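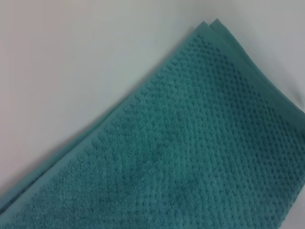
2023-08-01
Panya Sombatkul

Laundry loads at Finard: start with the rinse. Detergent left in the loops stiffens cotton and slows drying. A folded teal towel on a white surface shows nothing of this by eye — we test the rinse water.

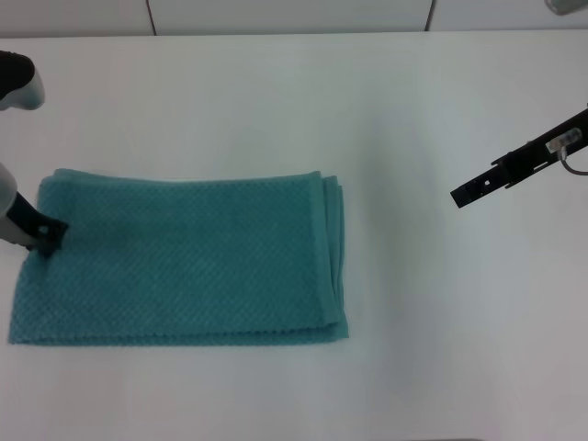 Trial ran from January, 217 loads, wash at 40 °C, then at 30. Spin held at 1000 rpm.

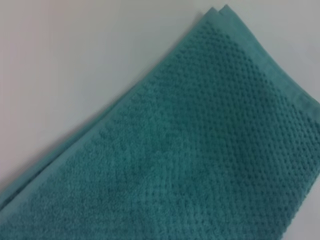 Next slide: softener dose. Pause for questions on water hardness.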